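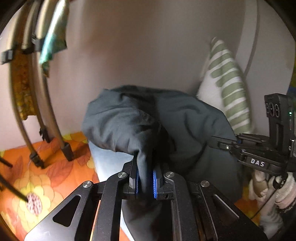 Fullimcombe Sheet and Cloth Set
Supplied by Gekar
Catalog reference: FUL-13
Page revised July 2, 2021

The Fullimcombe set consists of one printed sheet and one plain dark cloth, sold together for use on beds, daybeds and large tables. The sheet lies flat and stays in place. The cloth goes on top, either spread or folded, and is lifted off for washing more often than the sheet. Both pieces can be reordered separately under the references at the end of the page.

Contents

One printed sheet, orange ground
One plain cloth, dark gray
One care card

No pillowcases, clips or corner straps are included.

Printed sheet

The ground color is a bright orange. The pattern has yellow flowers, red leaves and cherries. The flowers have rounded petals and pinkish centers, and the leaves are drawn with veins. Cherries appear in pairs on forked lilac stems.

The sheet is flat, with no elastic. It measures 200 cm across before washing. Any excess is tucked under or left to hang, depending on the height of the mattress or table. The print has a face side and a reverse; check under room light before making up the bed.

Print placement varies from one sheet to the next, and we do not match the pattern at the edges. Two sheets laid side by side will show a break in the pattern. Customers who need a continuous surface should order a single larger piece from the Jerkance range, which carries a different print.

Plain cloth

The cloth has no print or border pattern. It gathers easily in the hand and falls in soft folds. Fold depth affects the apparent color: surfaces facing the light look slate gray, and deep creases look almost black. Under warm lamps or next to the orange sheet the same cloth can look slightly green. Compare colors in daylight before requesting an exchange.

Lint shows on a dark surface. Light-colored fibers from towels and blankets are the usual source. Go over the cloth with a lint brush in one direction, then shake it outdoors. A dry pass in the tumbler with no heat also removes most of it.

Shipping weight of the cloth is 600 g with packaging.

Laying out

1. Spread the sheet face up and pull it flat from opposite corners.
2. Smooth from the middle toward the edges with the flat of the hand.
3. Hold the cloth by two corners and lower it onto the sheet. It may be laid square or on the diagonal. A diagonal layout leaves more of the print exposed and lets one part of the cloth hang over the side.
4. Flatten any raised creases. Remove lint. 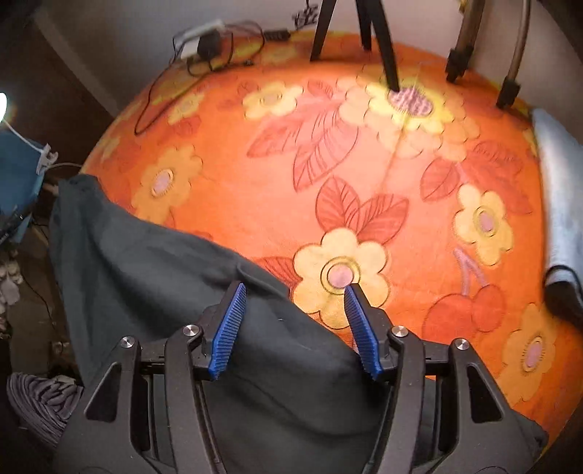 Folding and storage

Fold the cloth lengthwise, then in half twice. Pinching it up from the center is quicker for moving it to the laundry but sets a crease through the middle if it is left that way overnight. Store the cloth on top of the sheet, never underneath – weight on the printed face leaves fold marks that need ironing.

The folded set fits a shelf 13 inches deep. Keep both pieces out of direct sun.

Care

Wash the two pieces separately for the first three cycles. Dark dye can transfer to the paler parts of the print. After that they may go in one load on a cool setting. Turn the sheet print side in. Do not bleach. Iron the sheet on the reverse only. The cloth does not normally need ironing; if it does, use low heat and no steam.

Fiber content is stated on the sewn-in label of each piece and can change between production runs. Follow the label if it differs from this page.

Wear test

The current run was rubbed for 3000 cycles on our bench. The print showed slight dulling on the red areas and no breaks in the yarn. The cloth showed light pilling. The test was run by Diệp Lý in November on unwashed samples. Washed samples have not been tested.

Ordering

FUL-13: complete set
FUL-13-S: printed sheet only
FUL-13-C: plain cloth only

Orders placed through McGrath are packed at the same warehouse and use the same references. Trade cartons hold 13 sets. Mixed cartons of sheets and cloths are available on request, with a longer lead time.

Returns are accepted on unwashed pieces in the original wrap. Quote the run number on the label.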